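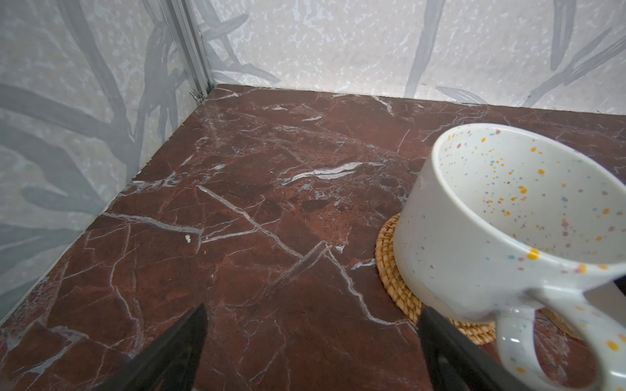
Wrist cam, mug on woven coaster, oxblood marble top. Fingers open.

November, started 9:40 am

Okay, the marble day! I've been putting this one off because everything we've tuned so far was tuned on the plain gray top, and I had a pretty good idea what those veins were going to do to the rim detector. Short version for anybody skimming: the grasp-point method from the Kurwood branch holds up better than I feared, the coaster is a bigger pain than the marble, and I want to change how we score a "good" grasp before we do any more of these.

Setup notes first so I don't forget. Marble top in, bamboo panels on the back and left, speckled mug toward the right side. Wrist camera only, no overhead. Same lens calibration as last time (I did not redo it, yell at me if that was wrong). Task is the usual: find the mug, pick a grasp, lift it clear of the coaster, put it back on the coaster.

Ran 61 trials before lunch with the old detector and the same 61 start poses with the Kurwood one. The old detector did the thing. It kept taking the fat white vein near the back for part of a rim and proposing a grasp on bare stone, which is very funny to watch once and then gets old. I logged 10 of those. Kurwood's version did it 4 times, all from the low approach where that streak picks up a shine. So glare plus edge is still a weak spot, but I can live with 4.

I was sure the bamboo leaves would cause trouble too, and they mostly didn't! I think they're just too soft and gray to beat the mug edge. Would like to try the panels with a harder print on them at some point, we have one in the Torkonach crate unless somebody moved it.

Now the coaster. The mug isn't centered on it, it sits over toward the left, so on the left side the straw only peeks out a little past the mug. Depth there is mush. The segmenter gives me one blob, mug plus coaster, and then the finger on that side aims too low and wants to wedge itself under the weave. Twice the coaster came up with the mug and I had to count those as lifts under our current rules, which bugs me. The mug did go up! But come on.

What I tried after lunch:

Shifted the grasp height up by 10 mm over the whole set. Coaster snags went way down, but now when the handle points at us the inside finger likes to bump it. Traded one mess for another.

Then turned on the color-gap check (Caron config, it's the flag at the bottom). It looks for the jump from honey tan to off-white and calls that the bottom of the mug. Worked really nicely on this pair, and I'm suspicious of it for exactly that reason. A tan mug on a tan coaster would sink it. Also it got confused by the yellow dots on the glaze a few times until I bumped the minimum patch size to 40 pixels, and after that no complaints.

Ended the afternoon with both on: color-gap check first, and if it isn't confident, fall back to the height shift. Cleanest run of the day, felt like a real method for once and less like me poking at numbers. I haven't done the handle-forward poses with the combo yet, so please don't quote it to the Herkudbridge folks.

On scoring: I'd like a lift to count only if the mug comes up and the coaster stays put. We'd need to rescore the old gray-top logs, and I'm fairly sure our numbers get a bit worse. I'd still do it. Comments in the margin if you hate this.

Small stuff: there were crumbs on the stone when I looked back through the stills, so wipe the top before you start, whoever's next. Left fingertip pad is due for a check. The save script still writes the wrong top name into the log header, I fixed today's by hand.

Next up: handle-forward poses with the combo, then the same set again with the lights turned down to see if the vein glare goes away or just moves.

Stopped 5:15 pm, arm parked, logs copied to the shared drive under marble_combo.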